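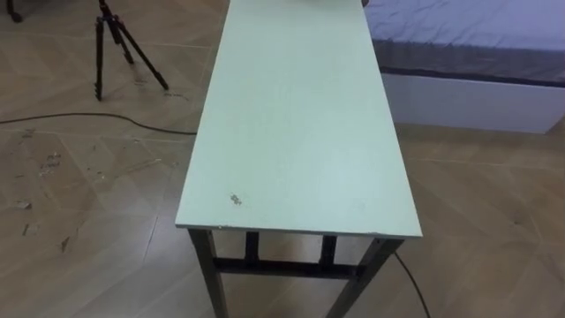 Vesna Radonjić told us we had the whole thing backwards: the person's rules should be written first, and the robot's fitted round them. She was reading our first draft of section 4 and I sulked for a day, then rewrote it. What follows is her order, more or less.

4.2 Who says "ready"?

Our old house rule at Sindov was one line long: don't lift until both sides are holding. Fine for two people, who nod and grunt at each other. A two-handed robot does neither, so in the Lashari rules the human partner speaks first, the operator repeats the word, and only then may the arms take any load. Fingers of both partners stay at opposite short ends of the table (Figure 3) and neither partner reaches along the sides. I was against the repeating, I'll admit. It felt like being on a ferry! But we went through 231 logged attempts in April and the spoken reply was the bit people asked us to keep.

Figure 3. Shared contact on the table, with the person at the far end and the robot hands at the near end.

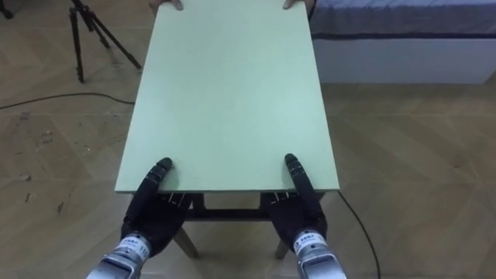 4.3 Hands at the edge

Now for the fiddly part. We say "contact" when a fingertip touches the table and "hold" when the operator has confirmed that the hand can take weight, and the two words must never be swapped in a log. Pantelis Dimitriou wanted a third word for fingers tucked under the edge (he suggested "perch", bless him), and we argued about it for most of an afternoon.

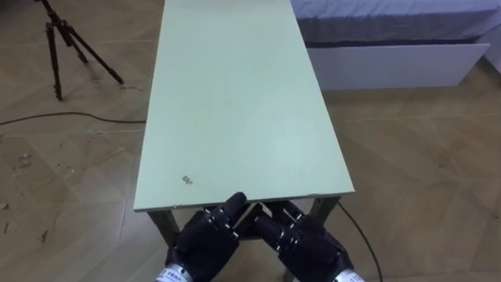

In the end we left it out, mainly for the sake of new operators, who already have plenty to remember. They write "contact, under" or "contact, top" and get on with it. The stop word works in either state and anybody in the room may shout it, visitors included.

The other rule I'd fight for is the pause. Once both hands are in contact, the operator waits 2,000 milliseconds before asking for a hold, and the person at the other end can stretch that for as long as they like.
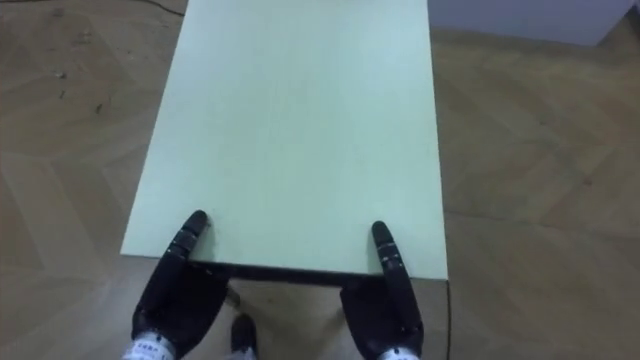 Nazanin Ghasemi thinks the wait should depend on the weight of the furniture, and she may well be right, but we haven't tested it and the Lashari rules keep one figure for everything.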